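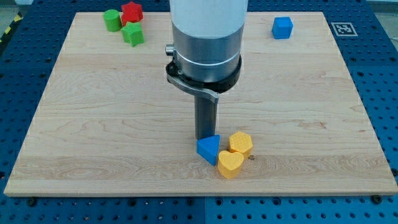 What surface should shape blocks be used on?
A flat, rigid board with a fine grain and no raised edge suits most tabletop work, and maple meets that description well.

Search news and product notices... Go

SKIRKETARI ISSUES REVISED KIKORANO BLOCK AND BOARD SET

ILTBY, March 25, 2020 – Skirketari, a maker of tabletop learning materials, has released a revised version of its Kikorano block and board set for preschools, early elementary classrooms and occupational therapy rooms. The revision covers the top faces of the blocks, the finish of the maple board and the storage tray. Block outlines and heights are unchanged, and blocks from the earlier version can be mixed with the new ones.

The Kikorano range consists of solid prisms and cylinders in plain colors, including a blue triangle, a yellow hexagon, a yellow heart and a green cylinder. Each piece has flat top and bottom faces and vertical sides, so it can be set down, slid, turned or stacked without a separate base. The yellow pieces are supplied with a textured top. On the hexagon the texture is a fine diamond knurl.

The texture was introduced after trials in which users had to pick up pieces placed close together. Two neighboring blocks with smooth tops tended to be moved as a pair when one was lifted. A textured face gives a fingertip more to hold at the start of the lift, and it can be told from a smooth face by touch alone.

"The heart is the piece we changed most often," said Meriem Ouali, product engineer at Skirketari. "It has two lobes, a notch and a point, and people orient it by whichever of those they notice first. We kept the outline and spent our time on the depth of the texture. If it is too shallow it disappears under the finish. If it is too deep it collects crumbs and modeling clay."

The board is maple with a clear satin finish. Skirketari compared it with a painted board and chose the clear version for two reasons. Scratches in paint showed as pale lines that children took for drawn borders, and blue blocks were harder to pick out on the dark paint. The grain of the maple remains visible and is not matched from one board to the next. Buyers should expect differences in line spacing and tone.

The board can be laid on any level surface. For benches and perforated tables it can be held in place through small screw holes, with screws set below the surface so that blocks pass over them freely. Screws are not included. The revised finish is applied to the faces and the edges, and the end grain receives a second coat, as it takes up more moisture during cleaning.

Trial sets were used for one term at the Babaei Learning Center, where staff recorded 2,306 placements. A placement was logged each time a child set a block down and let go of it. The records were used to select the final texture and to settle the wording of the activity cards. They were not designed as a study of learning outcomes, and Skirketari makes no claim of that kind for the set.

"Our children line the blocks up, push them into a corner of the board and start again," said Rigoberto Paucar, who coordinated the trial at Babaei. "A heart pushed against a triangle leaves an odd gap, and they spend a long time on that gap. I asked for cards that leave room for it, and the new ones do."

Activity cards are printed on both sides. The front gives an arrangement to copy and the back gives the same arrangement turned by a quarter. Cards from the earlier version remain valid.

Care and handling
Wipe blocks and board with a damp cloth and dry them at once. Do not soak. Textured faces may be cleaned with a soft brush. Store the board flat. If a board has been kept in a cold room, allow it to stand for 6 hours before fastening it down.

Availability
The first production run is 100 sets, reserved for schools and clinics that took part in the trial or placed an early order. General sale begins in November. Replacement blocks will be sold singly by shape and color. Owners of earlier sets may order the new board on its own.

Media contact
Mirta Ibarra, Skirketari Press Office, Iltby

Product and technical inquiries
Ulises Apaza, Skirketari Customer Service

Recent items
Kikorano activity cards: corrections to the second printing
Storage tray lids, change of hinge
Sheyla Villanueva appointed head of materials testing
Cleaning maple boards in shared classrooms
Iltby showroom, revised opening hours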